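Skalletti
Home | What we do | About us | Prices | Contact

About us

Most "about us" pages say the same thing. Passionate team, trusted partner, tailored solutions. We have read a lot of them, usually while checking whether a supplier has a phone number, and we have yet to learn anything useful from one. So we will try to stick to what you might want to know before giving us money.

Skalletti checks other people's sales claims. If you run a small business and someone is trying to sell you a phone contract, a card reader, an energy deal, a loyalty scheme or a "free" website, you send us the paperwork and we tell you what it says. Often it says something different from what the salesman said. We write that down in plain English, usually on two sides of paper, and you decide what to do.

We work from two rooms above a shoe repairer in Trundcombe. There are five of us.

How it began

Kausar Usmani spent years selling service contracts to shops and cafes, and was good at it, which bothered her more as time went on. Yao-tsung Chung did the books for several of the same shops and kept finding the contracts at the other end, still being paid long after anyone remembered signing them. They met across a disputed invoice for a coffee machine. Kausar's side won that one. She left the job in May of the same year.

The first customer was Janjua, the dry cleaner on the corner, who had been told his new till would "pay for itself". We asked the seller to show how. The sum they sent back assumed he would be open on Christmas Day.
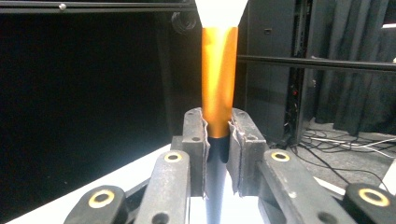

Orange and dark blue, with a white top.

What we charge

Checking a single contract costs £37. A longer look, where we go through everything a business pays for each month, costs £300. We don't take a share of any saving. Firms that do have a good reason to find large savings, and we have seen some very large ones that vanished when the next bill came in.

We take no commission from suppliers. We have been offered it, once with a hamper. If you ask us which supplier to go to instead, we will usually say we don't know, as testing the whole market is a different job and we are wary of people who claim to have done it.

What we can't do

We are not solicitors. If your contract has gone badly wrong you may need one, and we will say so early. We can't get you out of something you signed just because it was a bad idea. We also can't promise you will save anything. A fair number of the contracts we read are perfectly all right, and you will have paid us £37 to hear it. Some customers are annoyed by this. We understand, but we aren't going to invent a problem.
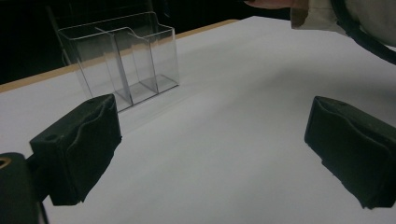
Clear holder, three compartments.

About awards and reviews

You won't find a row of badges at the bottom of this page. We were once told that we had been "shortlisted" for a regional business award we had never entered, and that a table at the dinner was available. Kausar rang to ask how many firms were on the shortlist and was promised a call back.

We don't print customer quotes either. Anyone can pick out the nice ones. If you would like to speak to somebody who has used us, ask, and we'll put you in touch with one who has agreed to it. Skovska, the bakery in the market hall, will tell you quite freely that we took too long over their energy contract. They are right. We now give a date at the start and knock 25 per cent off the fee if we miss it.

Working with us

Send copies, never originals. Include the small print, even if it is in a separate booklet, and any emails from before you signed. If there was a phone call, write down what you remember and mark the parts you aren't sure of. Please don't tidy it up for us.

Come in by appointment. The bell sticks, so knock as well.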